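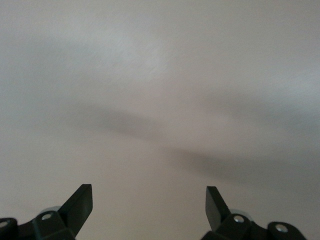
Surnstead Plates, release 2

Maintainers: Shabani Mfaume, Hamisi Sang
Used by: Rultesow, Manalastas

Summary

Surnstead Plates covers one small household activity: moving food items between dishes on a table. It holds 1,082 episodes. Each episode has a start layout, an end layout and one line of text saying what was to be moved and where to.

Setting

One brown tabletop, matte, used without a cloth or placemats. Dishes are grouped near the centre and may touch or partly hide each other. Lighting is ordinary room lighting and was not matched between sessions, so shadows on pale surfaces differ in strength and colour.

Dishes

blue_plate: round, darker navy centre, lighter rim
beige_plate: round, cream-coloured rim
mint_dish: pale mint green

The names above are the only ones used in the text lines. Earlier drafts had "white plate" for beige_plate in some files; these were corrected in release 2. The spellings "grey" and "colour" are used in all notes.

Food items

leaf: green leafy item, crumpled, dark green
yellow_small: any small yellow item 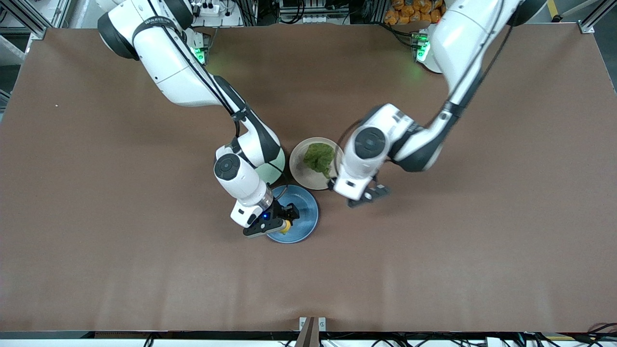 The label yellow_small is deliberately broad. Hamisi kept it as a single class after two passes in which annotators disagreed on the narrower names. Users who need finer classes will have to relabel.

Text lines

Lines are short and in the imperative, for example "put the yellow item on the blue plate" or "move the leaf to the beige plate". Left and right are avoided. Where a dish is fully hidden at the start of an episode, it is still named if it is the target.

Layout fields

dish_order: dishes listed from nearest to farthest
contact: pairs of dishes whose rims touch
hidden: dishes partly or fully out of view
on_dish: food items by dish, or "none"

An item held above a dish is not recorded under on_dish until it is released. An item lying across a rim is recorded under the dish that carries most of it.

Splits

The test split has 200 episodes. All others are in the training split. There is no separate validation split. Test episodes were chosen by session, and no session appears in both.

Known problems

In 6 episodes the contact field is missing.
Navy and blue are hard to tell apart in the evening sessions.
The mint_dish outline is incomplete in many layouts and should not be used to estimate its size.

Changes

Release 2, June: dish names corrected, hidden field added, Neko import script removed.

Corrections go to Shabani Mfaume, with the episode number and the field name.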